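Gollorside — LÉEME

Hola, gracias por pasarte por aquí. Gollorside es mi colección de preguntas para escribir un diario, pensada para esas semanas en las que cuesta levantarse y una no sabe ni por dónde empezar. Son 811 preguntas en español, todas escritas o retocadas por mí. Empecé en febrero con una libreta Drollar y un bolígrafo que manchaba — lo de pasarlas a un archivo vino después.

Qué trae

preguntas.csv: una pregunta por fila, con su tema y su nivel.
temas.txt: los 25 temas (paciencia, duelo, envidia, empezar de nuevo, dinero, pedir perdón...).
descartes.txt: 80 preguntas que quité por sermoneadoras. Las dejo por si alguien quiere rescatar alguna.

El nivel va de suave a hondo. Si tienes un mal día, quédate en las suaves, por favor. «¿Qué te salió bien esta semana aunque no lo contaras?» es suave; «¿A quién sigues intentando convencer?» ya escuece un poco.

Cómo la uso yo

Saco una pregunta por la noche, escribo hasta llenar una página y cierro. Sin releer (bueno, casi siempre). Hay quien prefiere el desayuno, y me parece estupendo. 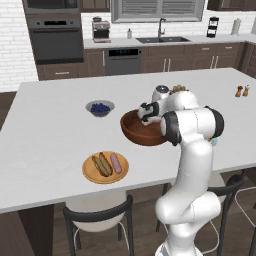 Si te saltas días no pasa nada, retoma donde te apetezca y no intentes ponerte al corriente, que yo lo intenté y acabé aborreciendo la libreta.

Cambios

Versión 2, sáb 15 de mayo: separé «constancia» de «paciencia», que andaban mezcladas, y corregí tildes.

Licencia y contacto

Úsala en talleres, grupos o en casa, citando Gollorside. Para venderla, escríbeme antes al buzón de Grirport, donde está alojado el proyecto. ¡Y mándame preguntas tuyas, que me encanta leerlas!

Serrano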